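Treltari Two-Arm Work Cell for Light Folding and Handling
Product page, updated Monday, January 2, 2023

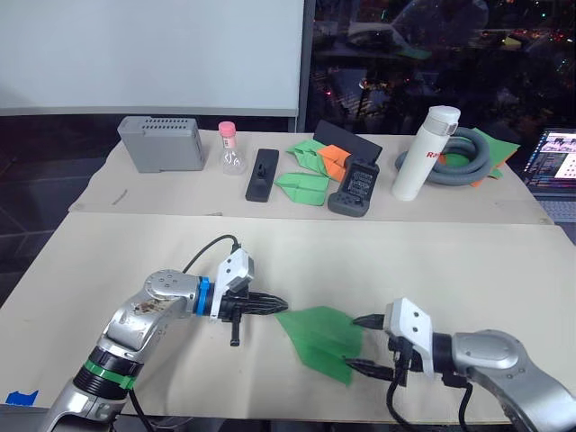 Treltari cell with a folded green paper airplane between the two grippers.

Treltari is a two-arm bench cell from Cornis for customers who want to try automation on soft and thin materials: paper, cloth, small bags, carton blanks. It is delivered with two arms, two grippers, controller and cables. The table is not included.

Many visitors to our showroom ask the same question. Can it fold my laundry, or pack my orders, without a person? Our answer today is: partly. We prefer to tell this before the purchase.

What works well now
Picking up a single flat item from a known place. Holding an item with one arm while the other arm presses a fold. Moving a finished piece to a tray. After the program is set, the cell can repeat such work for a full shift with one operator nearby.

What works with patience
Taking one sheet from a pile. Thin paper sticks together, and the grippers cannot feel if they have two sheets. Towels are easier than shirts. For each new item please plan 4 to 5 days of setup with our engineer.

What we do not recommend yet
Mixed laundry from a basket, wet items, dishes, and anything where a child or pet can come near the arms. On the shop floor, a trained person is still faster at gift wrapping, and we do not expect this to change by September.

Technical data
Arms: 2
Payload per arm: 2,000 g
Program memory: 139 tasks
Fingers: exchangeable, sold in pairs
Mounting: table edge

Before you order
Send us 5 samples of your real item, also the bad ones with creases. Our application engineer Rizwan Swati will test them and write you a short report. The test is free of charge. If the result is poor, the report will say so and we will not make an offer.

Spare fingers and the Ovum foot switch are listed under Accessories. Price and delivery time on request.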